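**Hemispatial neglect** (also unilateral neglect or spatial inattention) is a condition in which a person fails to notice or respond to things on one side of space after damage to the brain. The eyes themselves may work normally. It is most common after a stroke in the right half of the brain, and the neglected side is then the left. Neglect of the right side also occurs but tends to be milder and shorter.

## Signs

A person with neglect may eat from one half of a plate, shave one half of the face, or bump into door frames on the affected side. When reading, the first words of each line may be skipped. Many people with the condition are unaware of it, a separate problem called anosognosia, and may deny having any difficulty when asked.

Neglect can affect the body (personal neglect), the space within arm's reach (peripersonal neglect), or the space beyond it (extrapersonal neglect). These forms can occur separately. Some people miss the left side of a room, while others miss the left side of each object wherever it stands.
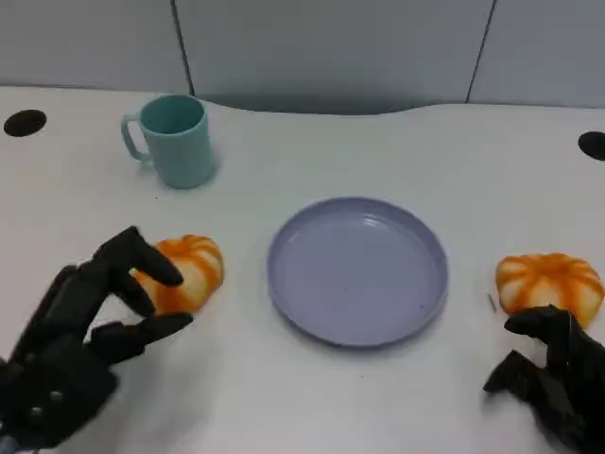 Luzius Schwaiger has objected that the three-way division is too tidy for clinical use, as most patients on a stroke ward show a mixture that shifts from one week to the next. The division is still used in most teaching material.

## Causes

The usual cause is a stroke in the territory of the right middle cerebral artery. Damage to the inferior parietal lobe has been linked to neglect most often, but it can also follow damage to the superior temporal gyrus, the frontal lobe, the thalamus or the basal ganglia. Tumors and head injuries are less frequent causes.

A common explanation is that the right hemisphere directs attention to both sides of space and the left hemisphere mainly to the right side. Loss of the right hemisphere's contribution therefore leaves the left side poorly covered.

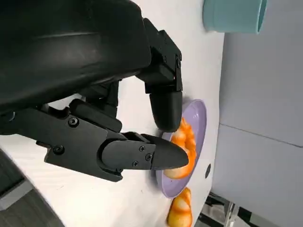
## Diagnosis

Bedside tests are done with paper and pencil. In line bisection, the person marks the middle of a horizontal line, and someone with left neglect usually marks it too far to the right. In cancellation tests, the person crosses out targets scattered over a page. Copying and clock drawing are also used.

No single test finds every case, so at least two are normally given. The Drollgate survey, which followed 560 people admitted with stroke, compared pencil tests with observation at mealtimes and while dressing. Almost 500 of them completed both parts. Some people who passed the pencil tests still missed items on the left in daily tasks.

Neglect must be told apart from hemianopia, a loss of half the visual field. People with hemianopia alone often learn to turn the head to make up for it. The two conditions can be present together.
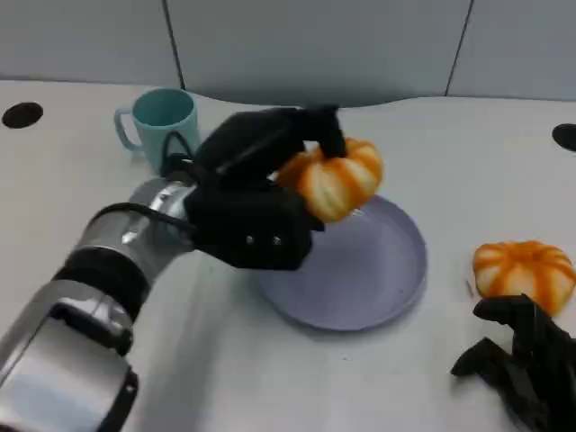

Ferhat Bayram, in a reply to the Drollgate authors, argued that mealtime observation depends too heavily on who is watching and should be scored from a fixed checklist. The Yalçınkaya checklist was later written for that purpose.

## Treatment

Visual scanning training teaches the person to search toward the neglected side, often with a marker at the edge of the page as an anchor. Cues work best when they stand out from what surrounds them. A small light on a dark surface, like the tiny green indicator on the black casing in the photograph, draws the eye more readily than a mark close in color to its background. Therapists at Proltdale place cues of this kind at the left edge of the work area and move them farther out as the person improves.

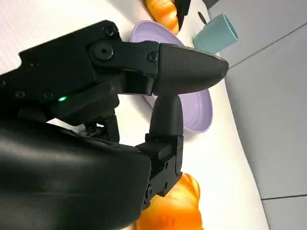 Prism adaptation uses lenses that shift the view to the right while the person points at targets. After the lenses are removed, pointing drifts to the left for a time. Results in everyday tasks have been mixed. The same high-contrast principle is sometimes applied to the targets, and a point as small as the green light on the black casing can serve if the room is not too bright. Limb activation, in which the person makes movements with the left arm or hand, is another approach.

## Outcome

Many people improve in the first weeks after a stroke. Neglect that lasts for months is associated with longer hospital stays, more falls and less independence at home. Driving is generally advised against until the condition has been reassessed.

## See also

- Anosognosia
- Extinction (neurology)
- Plistitz drawing test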